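The kitchen robot can wait

18 Mar 2026

I went to the Getix open day because the flyer promised "a robot that does the chores you hate," and I hate plenty of them. The company has taken over a floor of the old Dabbas building, and they had set up a kitchen in there with real groceries and a real counter. Over 1000 people had signed up, according to the woman at the door. Most of them seemed to be in line for coffee.

The robot is called Detby. Its job for the afternoon was putting fruit into a zipper bag. I picked that station over the talk on the future of the home, and I stayed there a good long while, long enough to get my feet stepped on by two different school groups.

I'll give them this much: a zipper bag is a fair test. Thin plastic folds on itself, sticks to itself and never sits the same way twice. Pears roll. Anyone who has tried to bag fruit with one hand while holding a phone in the other knows it's harder than it sounds, and the engineers at least picked something people do at home.

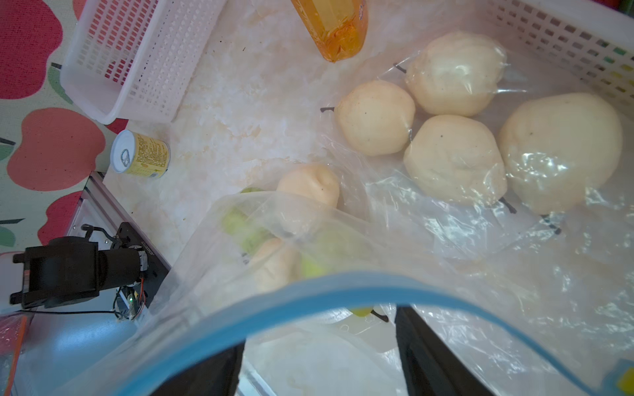

What bothered me was the talk that went with it. The presenter told us Detby had done 1031 practice runs on bags alone. He said it like a boast. I heard it as a price tag. Then somebody asked how often it works, and he said 93 percent "under normal conditions," and moved on before anyone could ask what those were. My kitchen has a dog in it. Is that normal?

And 93 percent of what, exactly? If a bruised pear counts as a success, I'd like to know. If a person has to step in and straighten the bag, I'd like to know that too. None of it was on the poster.

I don't think these people are crooks. The arm is clever and I'd happily watch it again. But Getix wants to put 15 of these into homes in Urnudora by September, and an open day is a sales pitch with free cookies. Ask for the failures – all of them, on paper – before you give up any counter space. I asked, and they took down my email address. So far I've gotten a newsletter.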